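Products > Interior Finishes > Wall Panels > Tultine

Tultine Wall Panel

Tultine is our smooth wall panel for living rooms, hallways, bedrooms and small offices. It goes directly over the old wall in most homes, so you do not need to remove the plaster before. Many customers come to us after they got tired of painting the same wall every second year, and for them this panel is a good choice.

The panel has a matte surface and a straight edge on all four sides. Two panels meet with a thin line between them, and this line can be left open or closed with the Vatine joint strip in the same color. In our opinion the open line looks better on a wide wall. In a narrow hallway we recommend the strip, it makes the cleaning easier.

Sizes and order codes

Tultine 834: width 834 mm, height 1667 mm. For half walls, headboards and the space behind a desk.
Tultine Strip: width 30 mm, sold by length. For joints and corners.
Thickness of all panels: 29 mm including the mounting rail.

Other heights can be cut in our workshop. Please send us the measures of your wall at three points (left, middle and right), as older houses are seldom straight. Tsutomu Ishida at the cutting desk checks every order himself and will call you if some number looks strange.

Colors

The standard colors are chalk, sand, gray-green, brick and mustard. The color is made through the whole surface layer, so a small scratch does not show white under it. We advise to order a sample before you decide. A strong color on a full wall feels different from the same color on a small card, and it also changes between the morning and the evening.

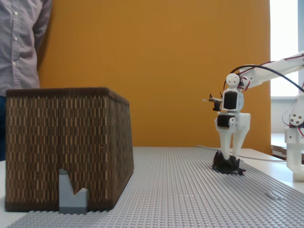 If you are not sure, start with one wall only. The wall opposite the window is usually the best one for a strong color, and the wall beside the window is good for the lighter ones. Abla Smadi from our showroom can prepare a color plan for your room if you bring a simple drawing and a photo of the floor.

Mounting

The rails are fixed to the wall with screws, and the panels hang on the rails. One person can do the rails alone, but for the panels please be two. Leave the panels in the room for one night before mounting, still in the open package. Do not mount Tultine behind a stove or inside a shower. For these places we have Bawa, which is made for heat and water.

Cleaning

Use a soft cloth and warm water with a little dish soap. Do not use powder cleaners or the rough side of a sponge, they make shiny spots on the matte surface and the spots stay.

Delivery

Panels in standard colors leave our store in five working days. Cut panels need two weeks more. From June the brick color is made in a slightly warmer tone, so please mention it when you order additional panels to an older wall.

Filed under: Walls & Surfaces, Matte Finishes, Easy Mounting

Related products
Vatine Joint Strip
Bawa Kitchen and Bath Panel
Wurix Mounting Rail Set
Tultine Sample Box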